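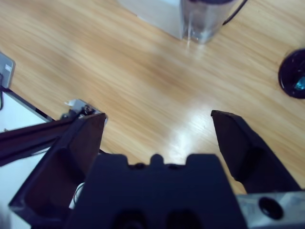

Wrist camera view during a recording session, gripper fully open.

Drutberg Wrist Recording Set
Equipment for gathering demonstrations at the bench

Product code: DWR-2
Status: available to order
Page last revised: Jan 30, 2023

Overview

The Drutberg Wrist Recording Set is intended for laboratories, colleges and workshops that teach robot arms by demonstration. An operator guides the arm through a task by hand or by means of a paired leader arm, and the set stores what the wrist camera sees together with the position of every joint and the opening of the gripper. Each completed run is saved as one example, ready to be used in training.

The set was developed by Drutberg with the assistance of the teaching laboratory at Femuvton, where it has been in regular use since March. It is supplied for work on ordinary tables and benches. No special flooring, fencing or lighting rig is required for arms within the stated weight class, although each site remains responsible for its own risk assessment.

What is supplied

Wrist camera with fixed-focus lens and mounting plate
Two-finger gripper, dark finish, with one pair of standard fingers
Recording unit with power supply
Foot pedal for starting and ending a run
Cable pack with clips
Rusent recording software, licence for one site
Printed handbook and checking card

The arm itself is not included. Customers who do not yet own a suitable arm are invited to contact the sales office before placing an order.

Camera position

The camera is fixed close to the gripper and looks forward between the fingers. Both fingers remain in view when the gripper is fully open, so that the learning system receives a steady reference for where the hand is in relation to the table. Objects further back on the bench are also recorded, and operators should expect them to appear in the upper part of the picture.

Shiny table tops will give a bright patch under overhead lamps. A modest amount of glare does no harm to the recordings and may help the trained system to cope with the same conditions later. Where the patch hides the object being handled, the lamp should be moved or a matt cloth laid down. Fast travel of the arm will blur the surface of the table. The handbook recommends that operators slow down during the last part of each reach, when the detail matters most.

Recording a run

1. Switch on the recording unit and wait for the steady light.
2. Bring the arm to its starting position with the gripper open.
3. Place the object to be handled within reach.
4. Press the pedal once and carry out the task at an even pace.
5. Press the pedal again when the task is complete.
6. Mark the run as kept or rejected on the screen.

Rejected runs are not deleted. They are moved to a separate folder and may be brought back by the person in charge of the collection. Runs in which the operator makes a mistake and then puts it right should normally be kept, provided that the task is finished.

Operators are asked to vary the place and angle of the object between runs. A collection in which the cup always stands on the same spot will produce an arm that can find the cup only there.

Use at Femuvton

The first full collection made with the set was led by Young-sook Bang and Sang-wook Min. It covered a single task, the lifting of small household items from a table into a tray, and ran to 393 recorded runs. Of these, 351 were accepted for training after review by Vlasta Šťastný. The remainder were set aside, chiefly for early pedal release – a fault since dealt with by a firmer spring.

"The review took less time than the recording, and that had not been our experience before," Ms Bang wrote in her report to Drutberg. "The operators learned the pedal quickly. They needed longer to learn patience at the end of a reach."

The laboratory has since begun a second collection concerned with the opening and closing of containers.

Review and storage

Rusent shows each run as a moving picture with the gripper opening drawn beneath it. Reviewers may step through a run, add a short note, or trim idle time from the beginning and end. The original recording is always retained.

Files may be exported for use with other training tools, including the Yoo format used by a number of teaching laboratories. Export is carried out on the customer's own computer. Drutberg does not receive or hold customers' recordings.

Care and checking

The lens should be wiped with a dry, soft cloth before each session. Cables near the wrist should be clipped with enough slack for the full turn of the joint, and checked by hand before the arm is powered. Worn fingers must be replaced as a pair. After any knock to the camera, the checking card should be placed on the table and the alignment test repeated – runs made with a shifted camera cannot be corrected afterwards.

Spare fingers, mounting plates and pedals are held in stock.

Training for operators

A course lasting 2 days is offered at the Drutberg workshop under the direction of Arwel Kneath. It deals with setting up, recording, review and the planning of a balanced collection. Places are limited to 17 for each course. Attendance is not a condition of purchase, but it is advised for sites where several operators will share one arm.

Ordering and enquiries

Orders and requests for a written quotation should be addressed to Isla Halliday, Equipment Sales, Drutberg. Please state the make of arm, the type of wrist fitting and the number of operators expected. Schools and colleges may ask for the set on loan before purchase, subject to availability.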